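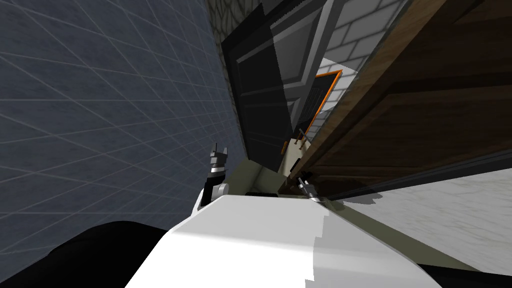
Okay, I finally did it. I quit the gym and joined the community choir. Thread, because my sister says I have to stop texting her about it at work.

Background: I have not sung in front of another human being since eighth grade. I was an alto then. I'm apparently a tenor now, which was news to me and to the tenors.

The choir rehearses in the old Piltwood building, second floor, over the shoe repair place. The stairs are steep and the radiator bangs all the way through the slow songs. You stop hearing it after a while. Then you go home and kind of miss it.

Our director is Ginevra Serra and she is a force of nature. First night she walked right up to me, listened to me sing one scale, said "more air, less apology" and moved on to the next person. I have thought about this every single day.

I sit next to Gemma Ferraro, who has been in the tenor section for over 5 years and marks all her breaths in purple pencil. I copied her breaths. I now also own a purple pencil.

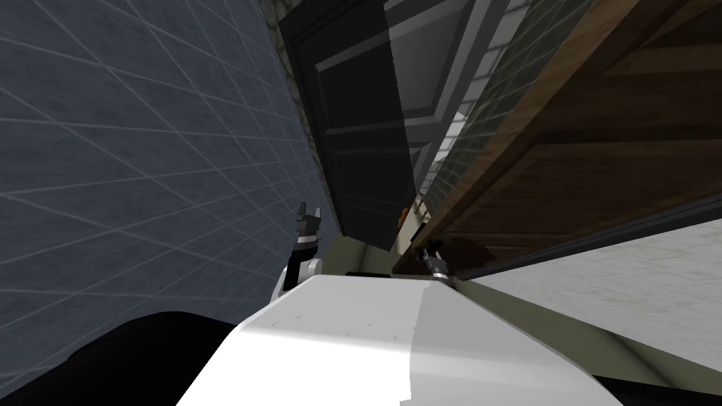 Anyway, breathing! I thought I knew how to do that one. My shoulders were going up around my ears every time, and all the air was gone by the middle of the line. What helped me was lying on the living room floor with a paperback on my stomach and making the book go up. The dog was very concerned.

Other thing I got wrong: I was trying to learn my part by listening to recordings of the whole choir. Don't do this if you're new. I kept drifting up to the soprano line like a moth. Plunk out your own notes on a piano app first, slowly, and only then put the recording on.

We have four pieces for the winter concert. My favorite is a spooky little one called Prollska, all low humming with the altos coming in on top. My least favorite has a key change on page 4 that I have hit correctly exactly once. I was in the car. No witnesses.

Concert is 15th December at Hindemar Hall, doors at seven, and you pay what you want at the door. They're trying to raise $2,000 to get the piano fixed, so please bring cash if you can — the card reader is moody.

A few people asked if you have to read music. Nope! I can tell when the dots go up and when they go down and that's the whole skill set. There's a beginner session every July too, if you'd like to ease in when it's quieter.

Also we all go to Bunnag for noodles after rehearsal and I would honestly recommend joining for that alone. Get the crispy ones. Okay, off to hum at the dishes, rehearsal's tomorrow and page 4 is still winning.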